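The table that made me slow down

Last updated: Jun 26, 2019

I never meant to fall for a tabletop. I went to Pestotwood in May to look at stools (we needed two, we still need two) and came home having put a deposit on a great pale slab of a table instead. My friend Kyu-ri Maeng was supposed to talk me out of things like that. She stroked it all the way round and asked if they had another!

What got me was the grain. I grew up with a dark table that hid everything, gravy included, and it never once occurred to me to look at it. With pale wood you can't help looking. The lines wander off on a slant, bunch up tight, then spread out again like the contours on a walking map, and I've let more than one cup of tea go cold following them.
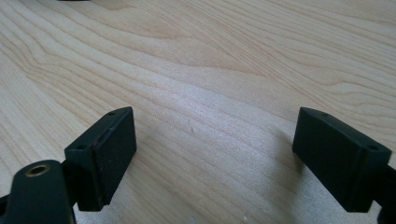

Light changes it too. Under a bright lamp the honey colour bleaches almost to white, then you shift your chair a little and it all comes back. Sun-ja Um, who finished mine, told me to go easy on polish: a soft cloth, a drop of soap, and a thin coat of oil every 4 months. I've managed it once so far, with an old T-shirt and the windows open, and it took roughly 8 minutes.

There's already a ring by my place, from a mug of Hae-won's. I was cross for an evening. Now I put my own mug down next to it.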